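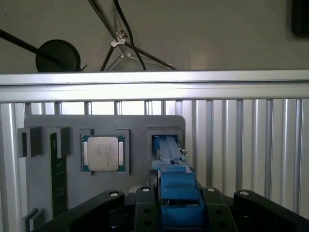 La pince et la pièce bleue, plaque grise, processeur à gauche.

Cellule d'insertion Havstead, avis après 6 semaines d'atelier

Note : 4/5

Achetée pour l'assemblage des cartes, poste du matin surtout. Je fais vite, je reprends à 13 h.

Montage correct, notice Boyer illisible (traduction à revoir, vraiment). La pince tient bien les pièces plastiques. Réglage de l'effort d'insertion fin, accessible depuis l'écran, pas besoin d'appeler le support. Caméra au poignet : utile pour caler l'approche, moins pour le reste.

Cadence : jusqu'à 835 pièces par jour chez nous. À la main on en faisait 207 par personne, avec les pouces en compote le vendredi. Là-dessus rien à redire. Solène Marty a retiré ses attelles et ne veut plus entendre parlé de l'ancien poste.

Ce qui change pour l'équipe : moins de gestes, plus de surveillance. Salamatu Mensah est passée au réglage, formation de deux jours, ça lui plaît. Gilles Chevalier beaucoup moins, il trouve le temps long devant la machine et je le comprend. Prévoir une rotation dès le départ, on s'y est pris trop tard. Et prévenir les gens avant la livraison, pas après !

Points faibles : changement de plaque trop long, bips insupportables (volume non réglable ??), doigts de rechange à 1354 € le jeu. Cher. SAV Kumow joignable le matin seulement.

Je recommande, pour des séries longues. Petites séries, gardez l'établi.

Albane Coste, 28 novembre 2022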